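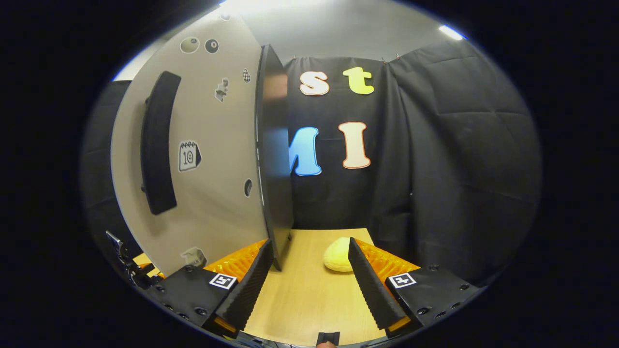 4.2 The hand-held kit in use

Zillora sells the Farnmont kit as a hand-held gripper, a wide-angle camera and access to its processing service. The brochure promises usable demonstrations from an untrained person within the hour. We bought one kit at the list price of 2,000 dollars and recorded 50 door-opening trials on a table-top rig at Trurthorpe. The service accepted 37 of them. It gave no reason for turning down the rest, and support did not answer our question.

Figure 3. View from the kit's camera. Both jaws and their square markers are visible, with the beige panel and its black handle at left.

The wide view is the kit's best feature, though the left jaw hides part of the panel, a point the vendor's material leaves out. We also doubt the claim that stickers and other clutter "do not matter". Our panel was decorated throughout, and we had no plain one to compare it with. The Mateos kit is tested the same way in Section 5.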